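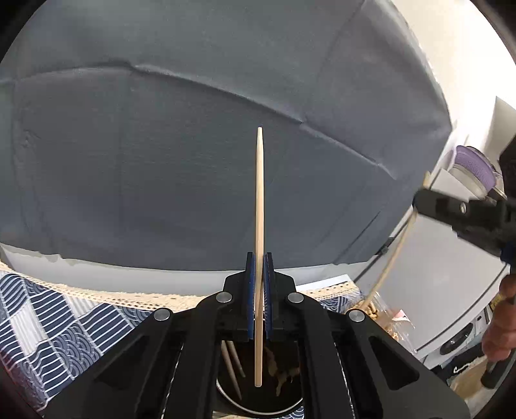
Inicio | Locales | Revisiones | Avisos | Contacto

Comedor Makori. Revisión de seguridad, 24/01/2026
Revisa: Musyoka Minja

1. Extintor de cocina. CORRECTO. Cargado y en su soporte. Ya no sujeta la puerta del almacén, costumbre que venía de noviembre.

2. Salida de emergencia. NO CONFORME. Abre hasta que topa con 26 cajas de refresco. Una persona delgada y sin prisa podría salir.

3. Luz de emergencia del pasillo. CORRECTO, tras darle dos golpes. Pido que la próxima vez baste con ninguno.

4. Cámara fría Sallon. CON RESERVAS. Cierra bien. La hoja de temperaturas trae la misma cifra en todas las casillas, escrita con el mismo bolígrafo y, sospecho, la misma tarde.

5. Manta ignífuga. NO CONFORME. Existe y está doblada con mimo detrás de unos 300 vasos de plástico.

6. Utensilios y manteles. CORRECTO. Las cucharas de madera, en su bote y lejos del fuego. Si alguna se astilla, a la basura, aunque sea la favorita.
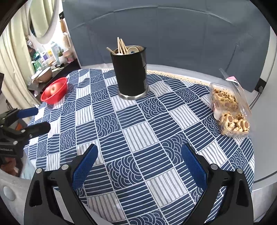 Desde Totasham preguntan si lo de tirar la madera astillada vale también para las tablas de cortar, porque la suya tiene un surco en el que se pierde el ajo. Vale también.

7. Botiquín. CON RESERVAS. Hay 100 tiritas, todas infantiles, y ni una gasa para quemaduras.

8. Detector de humo. NO CONFORME. Lleva puesto un gorro de ducha. Retirado.

Plazo para los puntos 2, 5 y 8: antes de que vuelva yo. Copia a Skuma, expediente 887.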